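Brovmont Institute of Technology Opens Applications for Second Intake of Its Applied Engineering Diploma

BROVMONT, Sat 6 May - Brovmont Institute of Technology has opened applications for the second intake of its Diploma in Applied Engineering, taught at the Trarkum campus. Classes begin in August. The intake has 100 places, all of them full-time.

The diploma takes two years to complete. Students spend the first year on a common set of courses covering mathematics, mechanics, basic electronics, technical drawing and report writing. In the second year they choose either manufacturing or building systems, and they finish with a project done in pairs and presented to a panel of teaching staff.

Admission to the diploma is separate from admission to the institute's bachelor's degrees. Applicants who have already applied for a degree program must file a new application if they also want to be considered for the diploma. The two applications are read by different offices, and a decision on one has no effect on the other.

"We had a lot of calls last year from families who thought one form covered everything," said Ieva Ramanauskas, director of admissions. "The new form says at the top which program it is for, and the applicant gets an email confirming it the same day."

Who can apply

Applicants must have finished high school or hold an equivalent certificate by the start of classes. They need a passing grade in mathematics and in one science subject. Students waiting for final grades may apply with their most recent transcript and send the final one later. Any offer made on this basis is conditional until the final transcript arrives.

There is no upper age limit. Applicants who have been out of school for several years may include a letter from an employer, which will be read along with the transcript. Work experience does not replace the mathematics requirement, but the institute runs an evening refresher course at the Horobets learning center for people who need to meet it.

Entrance test

All applicants take a written entrance test at Trarkum or Horobets. The test has two parts, mathematics and reading comprehension, and is taken in a single morning. Calculators are not allowed in the mathematics part. Past papers can be collected from the admissions office or downloaded from the applicant portal.

Test results are posted to the portal and are valid for this intake only. Applicants who miss their test session should write to the admissions office and ask for a place at the make-up session, which is held at Trarkum.

Costs and financial help

The application fee is $700 less than one month's tuition deposit was under the old payment plan, and it is now charged once, whether the applicant takes the test at Trarkum or Horobets. The current fee and tuition schedule is on the applicant portal. Tuition may be paid by semester or in monthly installments.

The Gurnirex Scholarship will again be open to first-year diploma students. It pays $3000 toward tuition and is awarded on the basis of test results and family income. Students apply for it on the same form as the diploma by checking the box on the last page and attaching proof of income. Scholarship holders must pass all first-semester courses to keep the award.

Teaching and housing

Ivars Vītola, head of the diploma program, said the course schedule has been changed following comments from the first group of students. Technical drawing now comes in the first semester, ahead of mechanics, and report writing has been spread over the full year.

"Students told us they were being asked for drawings before they had been taught to make them," Vītola said. "That was a fair point and we moved the course."

Rooms in the Trarkum residence hall are assigned in the order that deposits are received. Students from Horobets may use the weekday shuttle bus with a student card.

Applications are made through the applicant portal. Questions about eligibility, the entrance test or the scholarship should be sent to the admissions office at Brovmont Institute of Technology, Trarkum campus.
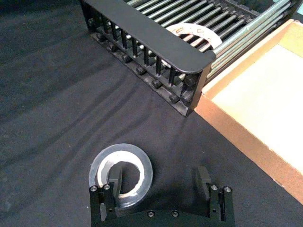 Black rack and thin metal rods on a dark cloth.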